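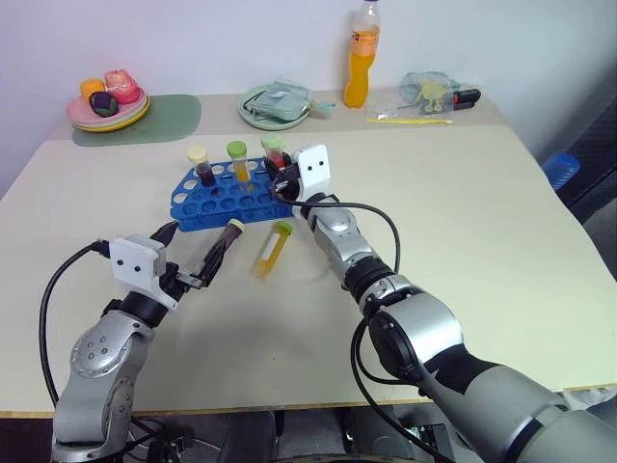 Posted by rackandrow, 5 June 2025, in Bench Layout & Storage

Sorting out a tube rack for a demonstration table. It is a blue plastic one with rows of round holes, bought from Skanetti. Tubes are capped, with coloured liquids: dark reddish-brown, yellow, orange, red. I want the back row filled first, left to right, darkest on the left. Is there a convention for this, or is it taste?

Reply from nevia_bench

No convention that I know of. Back row first is sound, as you don't reach over standing tubes to fill it. I would sort by cap colour before liquid. Caps are what you see from above.

Reply from ottershaw

Disagree. The caps here are pale yellow and two or three sorts of green. Under warm lighting those run together. Sort by contents, and put the label on the side facing out.

Reply from rackandrow

Labels are Cordeiro, part 1442, a box of 400. They go on straight if the tube is lying down, so I do them on the table and rack them afterwards.
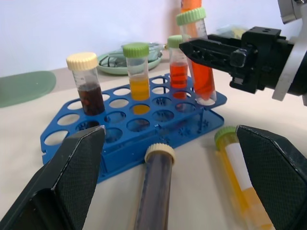 The other point is spacing. I leave gaps in the back row so that a tube can be lowered without knocking its neighbour. It costs holes, but I have holes to spare.

Reply from nevia_bench

Gaps are fine for a display. For storage I would close them up. Check the fit too: a conical tip will enter a hole that the body of the tube won't.

Reply from ottershaw

Seconded on fit. I had 2 Ikgate racks sold as identical and one held the narrower tubes at a lean. Also, I would not leave tubes lying loose on a smooth table while you work. Put down a folded cloth.

Reply from rackandrow

Cloth noted. Keeping the gaps, and sorting by contents. Will measure the holes before I order a second rack.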